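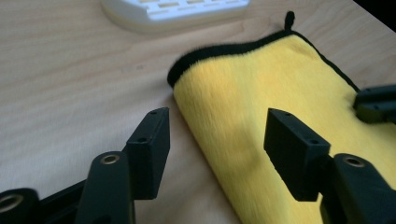
Pomex Introduces Karras Scalp Serum for Dry and Flaking Scalps

GAVENWOOD — Pomex today announced the release of Karras Scalp Serum, a leave-on liquid for adults with dry, tight or flaking scalps. The serum goes on sale in September through pharmacies, salon suppliers and the Pomex online store.

Karras is a water-based formula containing glycerin, panthenol, niacinamide and a low level of salicylic acid. Glycerin draws water into the outer layer of the skin. Salicylic acid loosens flakes so that they can be removed with normal washing. The formula contains no silicone oils, added color or fragrance, and it has been adjusted to a slightly acidic pH.

The serum is applied to the scalp and not to the length of the hair. Users part the hair in four places, release one full dropper along the parts and spread the liquid with the fingertips. It is left in place and does not need to be rinsed. Pomex recommends one application in the evening, at least 15 minutes before lying down, so that the product does not transfer to bedding. Styling products may be used the following morning as usual.

Karras replaces the earlier Hurnetti Scalp Tonic, which was alcohol-based and will be withdrawn once remaining stock is sold. Customers who used the tonic reported that it dried quickly but stung on recently shaved or scratched skin. Removing the alcohol lengthened the drying time, and the thickener was changed twice during development to keep the liquid from running toward the forehead. The final version is thinner than a gel and can be used under a loose hat or scarf.

The bottle is made of amber glass and holds enough for six weeks of daily use. The dropper is marked at the single-dose line. Refills are supplied in a flexible pouch that fills one bottle, and the dropper can be washed in warm water and used again once fully dry.

Karras is a cosmetic product. It is not intended to treat psoriasis, infection or hair loss. It should not be used on broken skin or by anyone with a known sensitivity to salicylates. Contact with the eyes should be avoided. Users who notice lasting redness or itching should stop using the serum and speak with a pharmacist or doctor.

Salons ordering in cases of 10 will receive a printed application guide and a tester bottle. Orders for the Hurnetti tonic already placed will be filled as long as stock lasts — open orders after that point may be moved to Karras or canceled without charge.

About Pomex

Pomex develops and packages hair and scalp care products at its plant in Gavenwood. Trade and press inquiries may be sent through the contact form on the company website.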